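Why I finally fell for refill pouches (and what I do with the old bottles)

So I have been meaning to write this one since July, when the shelf over our washing machine came down in the middle of the night and took most of my soaps with it. Nobody was hurt. The cat was offended. I swept up, mopped up, and then stood there at two in the morning looking at a floor covered in cracked plastic bottles and thinking, why do I own this many bottles?

I counted them the next day, because I am that kind of person. 39! Thirty-nine bottles of liquid something, in a house with two adults in it. Dish soap, hand soap, floor soap, the special soap for wool that I use on one sweater, and a whole row of nearly empty ones I was keeping upside down so I could get the last drops out. I never got the last drops out.

That was the start of what my family now calls the pouch thing. I'm still in the middle of it and I love it.

The idea is very plain. You keep one good bottle for each job, and after that you only buy the stuff inside it. A lot of soaps come in soft pouches now, and the shop on Urquijo Street has a whole aisle of them where the greeting cards used to be. A full pouch takes up so little space that I can fit a season's worth in a shoebox. I got so excited about the shoebox that I told my sister about it, and she wrote back "ok."
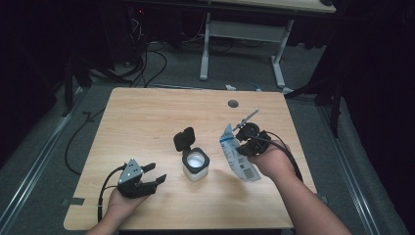

Anyway, the bottles. If you are going to keep a bottle for years you want one you like holding, and it took me a few tries to get there. My first ones were brown glass from a place called Fendari, and they looked wonderful by the sink for a week. Then I picked one up with wet hands. Glass is lovely for hand soap if it sits on a rubber mat and stays put. For dish soap, which I grab and squeeze and put down without looking, I went back to a plain plastic squeeze bottle that was already in the house, and it is perfect, and it cost me nothing.

The neck matters more than anything else. Get a wide one! I used to pour into a skinny neck over the sink and half of it ran down the side, and I'd rinse that away and feel bad. With a wide neck you can tip the pouch right in and let it stand there by itself while you do something else. I go and feed the cat.

A few things I've picked up along the way, in no real order:

Rinse the bottle before you refill it, and then let it dry all the way. I skipped the drying for months. The hand soap went thin and a bit stringy and I blamed the brand. It was my own leftover water in there. Now I leave the bottles upside down in the dish rack overnight and refill in the morning.

Don't mix. I know it's tempting when you have an inch of lemon left and a new pouch of lavender. For two hand soaps you'll probably just get a strange smell, but with cleaners I don't do it at all, ever, and I keep the label with the bottle so I know what is in there. I cut the front panel off the pouch once it's empty and tape it on with wide clear tape. It looks a little scruffy. I have decided I like scruffy.

Cut the corner smaller than you think. Smaller than that, even. You can always cut more — I have learned this several times.

And roll the pouch from the bottom, like toothpaste, when you get to the end. Then snip it open and scrape with a rubber spatula. I got enough dish soap out of one "empty" pouch to do the dishes for two more nights. 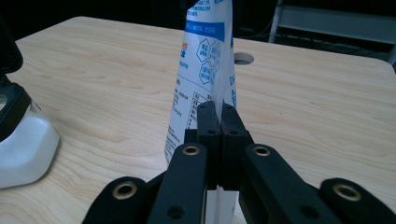
Page 2 of 2

Now for the part I'm less sure about, which is the pouches themselves. Most of them can't go in our recycling bin at home. They're made of layers, and our town doesn't take them. So I'm still throwing something away, it's just flatter and lighter than what I threw away before. I've gone back and forth on how much to cheer about that. I think a little cheering is fair.

My neighbor Baoshan Tang is much further along than I am. She buys soap by weight at Lonus, over by the bus station, where they have big drums with taps and you bring any clean jar you like. She took me along last month and I had the best time. You weigh your jar, write the number on the lid with a grease pencil, fill it, and weigh it again. I overfilled mine and had to carry it home in my lap like a bowl of soup. The laundry liquid there is from Uda and it has almost no smell, which my husband is very happy about. I'd go every time if the bus ran later than it does.

So at our house it's a mix now: jars from Lonus when I can get there, pouches when I can't. And I'm down to 23 bottles! I did think it would be fewer by now. Some of them are shampoos that belong to my husband and he has asked me to stop looking at them.

The old bottles I've been using up slowly. One with a good trigger is for misting the ferns (washed out about ten times first). One waters the seedlings through a hole I poked in the cap with a hot nail. The square ones I cut in half, and they make very decent drawer boxes for batteries and string. The new shelf is up too, much lower down, and screwed into the studs this time.

Next I want to try bar soap for dishes. Baoshan swears by it and I've already bought the little brush. If you've done it, tell me if it leaves a film on glasses, I've read both.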